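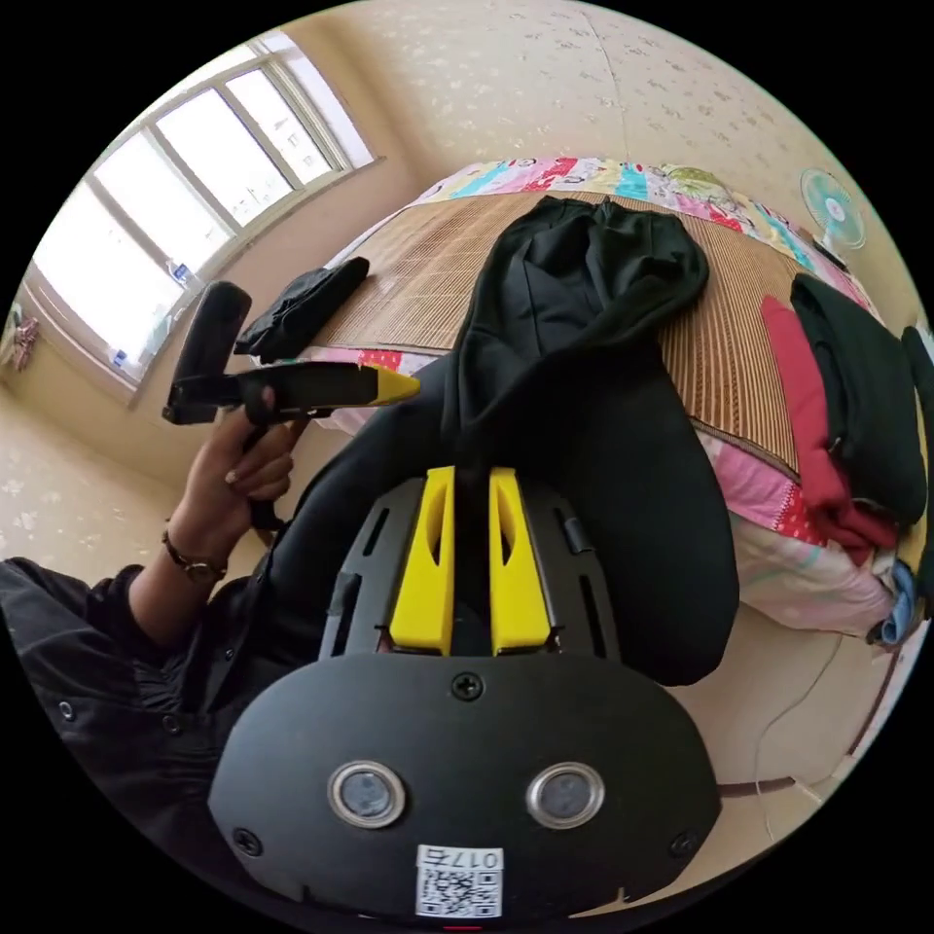
The letter from the Skarnerham Fund came in March, and it was one page long. The renewal was approved. The amount was 795 dollars.

She read it standing at the mailboxes, then read it again upstairs at her desk. She had asked for 4,000. The budget had two lines in it, one for sample tubes and one for a student's summer hours, and she had thought it was a modest request when she wrote it.

At 4 in the afternoon she called the number at the bottom of the page. A man answered on the second ring. He said the panel had liked the proposal very much.

"Then why this amount?" she asked.

"It's what was left after Dretulska," he said.

She knew about Dretulska. Everyone in the building did. It was the new river station, and the senator had been to see it before it had a roof.

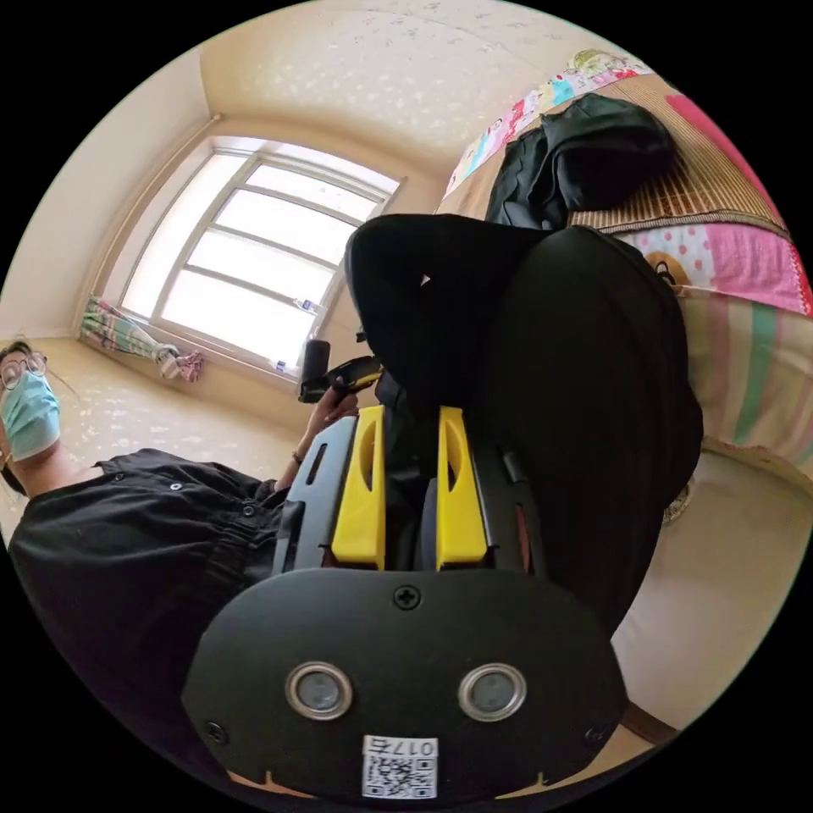
The fund wanted an equipment list before it would release the check. She walked the hall with a clipboard and wrote down what she found, starting with the freezer, which had been on every list since she was hired. The form had a column for condition and a column for markings, and she filled in both. For one item she wrote: two yellow fingers, black faceplate, three Phillips screws, white label with a QR code. She wrote "good" beside it and moved on to the balances. 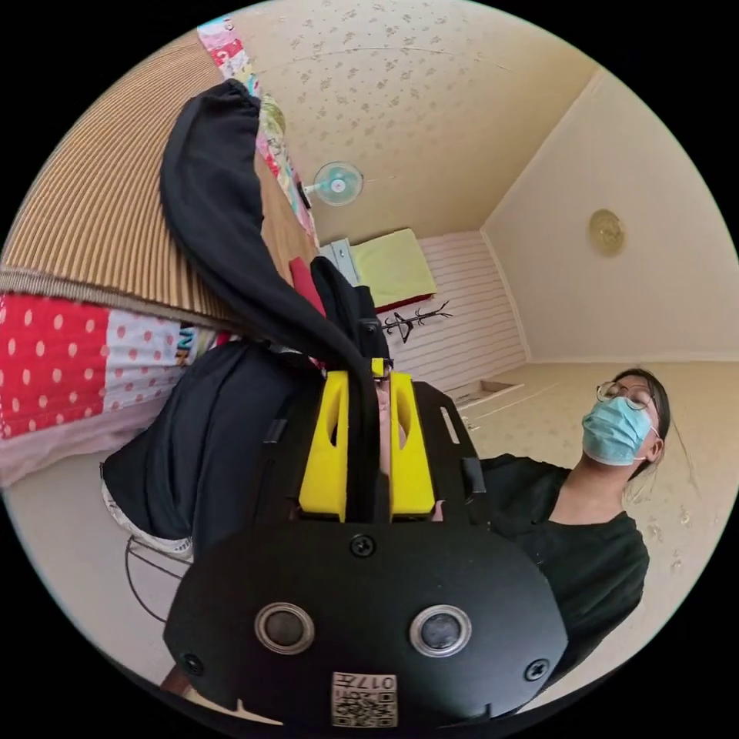
By the time she finished, the lights in the stairwell had gone off for the night. She typed up the list and sent it, and an automatic reply thanked her for choosing Draltico Grants Management.

The check came in April. She bought the tubes. The student took a job at the Onishi plant across the river, washing tanks, and wrote to say the pay was fine.

In May there was a call for reviewers. The fund needed people to read next year's proposals, and it paid nothing. She filled out the form at lunch. Under "conflicts of interest" she typed the name of the river station, looked at it, and deleted it. Then she typed it again and pressed send.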